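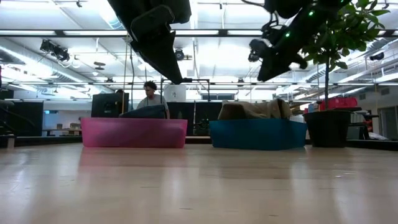
Two plastic bins. The pink one lets more light through than the blue one.

Why Can You See Through Some Things?

By Catinca Rusu

When I was seven, I walked into a glass door. It was a very clean glass door, and I was in a hurry to get to the ice cream. Bonk! My nose was sore all afternoon, and I spent most of that time being mad at the door. How can something be hard enough to bump your nose and still look like nothing is there?

To figure it out, we have to follow the light.

You see things when light comes into your eyes. It might come straight from a lamp or a candle, or it might bounce off something first, like your sock or your sister. So the big question for any object is what happens when light hits it. Some light bounces off. Some gets soaked up, and that part turns into a tiny bit of heat. And some may go right on through and out the other side.

Window glass lets most of the light go straight through. We call that transparent (say it: trans-PAIR-ent). The light hardly gets messed up on the way, so you can see the tree outside with all its leaves in the right places.

Now think about wax paper. Light gets through, but it gets bumped around inside and comes out going every which way. Hold it up to a window and you get a nice glow and no tree. That's called translucent (trans-LOO-sent). Lots of plastic boxes are like this, and so is frosted glass in a bathroom window.

Then there's opaque (oh-PAKE). A brick is opaque. So is a cookie sheet, and so is my brother when he stands in front of the TV. 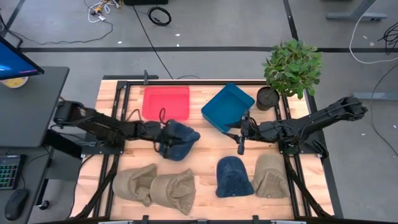 Plastic, wood, cloth and a green plant. Which would you hold up to a flashlight first?

Thickness matters too! One sheet of printer paper will glow if you put a flashlight behind it. Try it with a whole stack and you get nothing. Every sheet bounces some light back and soaks up a little more, until there's none left to come out. Leaves are fun for the same reason. A thin one held up to the sun shines bright green, and you can see the little veins where the water travels.

What about colored plastic? The color in see-through red plastic soaks up most of the green and blue light and lets the red pass. That's why everything looks red when you peek through it. I used to do this with candy wrappers for hours — my grandmother thought I needed a hobby.

Try it at home

You need a flashlight, a dark room and a pile of stuff. I like a sock, a plastic lid, a leaf, a paper napkin and a glass of water. Before you test each one, guess which of the 3 words it will be. Then shine your light from behind and look at the side facing you. (Don't look right into the flashlight, please.)

When you've done them all, put a drop of cooking oil on the napkin and try that one again. The oily spot lets more light through! Oil fills up the tiny air gaps between the paper fibers, so the light doesn't get knocked around as much. Pizza boxes do it too.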